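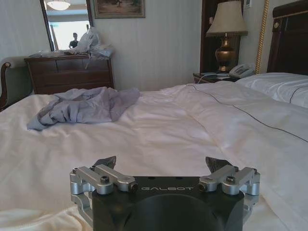

Making the bed, the Pliklow way

If you have ever stood at the foot of a bed at seven in the morning and decided to just shut the door on it, this month's home corner is for you! We spent a whole evening at the Pliklow Neighborhood House talking about beds - sheets, duvets, pillows, the lot - and I came home so fired up that I stripped ours at ten at night. My husband was already in it.

The session was led by Siobhán Brophy, who ran the linen room at the old Keogh guesthouse until it closed and can put a cover on a king-size duvet while holding a conversation about something else entirely. We had 30 people in the upstairs room, a few more than we had chairs for, so the back row sat on the spare mattress.

Siobhán starts with air. Her first rule is that you don't make a bed the minute you get out of it. Pull everything down to the foot, open the window if the weather allows, and go have your breakfast. White cotton in particular looks so much better after it has hung open for a bit, and it feels better too when you get back in that night. She gives it 40 minutes. I have been giving it the length of a shower and a piece of toast, and even that makes a difference.

Next, clear the bed completely. Chargers, books, yesterday's T-shirt, the throw that got kicked into a ball during the night - all of it comes off before you touch a corner. I used to make the bed around my phone cord and then wonder why there was a ridge down one side. Fiachra Foley told us he once tucked his reading glasses in so neatly that he bought a new pair before he found them.

Then the bottom sheet. It gets pulled tight from the head first, then the foot, then the sides, and you smooth from the middle outward with your forearm instead of your hand. This was the bit that got the room going! Your forearm covers so much more ground, and those shallow little folds that always seem to come back under your palm just go. Try it tonight, really.

Duvets took up most of the evening, as you might guess. If you have a long ridge running crosswise under the cover, the filling has twisted inside, and no amount of patting on top will fix it. Take hold of the two bottom corners through the cover, lift, and give it three or four good shakes away from you. If it's still twisted, open the cover and find the corners properly. Siobhán turns the cover inside out, reaches in to grab the far corners, picks up the duvet corners through the fabric and flips the whole thing over. She did it in one go. Gearóid Tully did it in four goes and got a bigger round of applause.

There was a lively back and forth about whites. Sandra Kettle washes all her white bedding together and keeps it strictly away from anything colored, including pale colors. One lavender pillowcase did for a whole set of hers, and she has had faintly pink sheets ever since (she says she has grown fond of them). For whites that have gone a bit creamy, the advice was less detergent, an extra rinse, and a line outdoors on a bright day. Don't overfill the machine, either. A big duvet cover needs room to move, or it swallows the pillowcases and they come out in a damp knot.

Pillows go on last. Shake them by the short end, lay them flat, open end of the case facing away from the door. I asked why away from the door and Siobhán said that was how she was taught and she wasn't about to change now. Good enough for me.

The throw is up to you. I like mine folded in thirds across the foot. Róisín Breathnach leaves hers loose in a heap where the cat can get at it, and her bed looks lovely.

A few bits of news while I have you. The linen swap is back in October, in the downstairs hall at Stuvton, and we are looking for clean double and king sheets especially. Single duvet covers we have plenty of. Please pin sets together with the size written on a scrap of paper, as it took two of us most of a morning last time to work out what was what.

Siobhán has also agreed to do a second evening, on blankets and mending, with a proper go at hemming a sheet that has worn thin in the middle. There is a 30-place limit this time on account of the chairs. Put your name on the sheet by the front desk, and bring a needle if you have one you like.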